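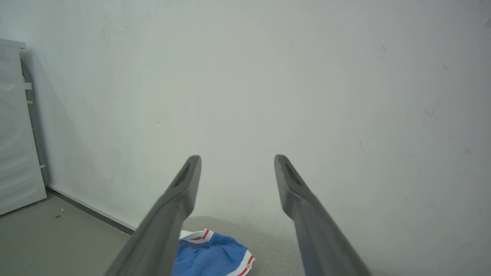

Plain wall, off-white.

Guest lectures, fall term — Linguistics & Anthropology board

mridha_t
Did anyone else go to Karthik Biswas's talk on kinship terms in Meredith on Thursday? He says the village he worked in has 37 words for cousin. I have 12 cousins and can't name half of them.

coltetti
I went. It was 37 terms for relatives, and "cousin" was one slice of that. He had a chart.

mridha_t
The chart was up for maybe four seconds.

yeshi_l
Not sold on the big claim, that having a separate word for your mother's older brother means you treat him differently. My grandmother's language has one and we all ignored him equally.

dekgate18
But did you sit in his chair?

yeshi_l
No. God, no.

dekgate18
OK then.

coltetti
That's a chair rule, though. You can have the rule without the word. English has no word for "uncle who must not be asked about the boat" and my whole family knows who that is.

mitali_roy
Biswas said nearly the same thing in the Q&A, after half the room had left for the 5:30 bus. He thinks the terms follow inheritance, and once the land is sold the words go in a generation or two. His slides are on the department page, and the chart is slide 18.

yeshi_l
Fine, I'd buy the land part. Still don't buy the title of the talk.

mridha_t
Found slide 18. It's sideways.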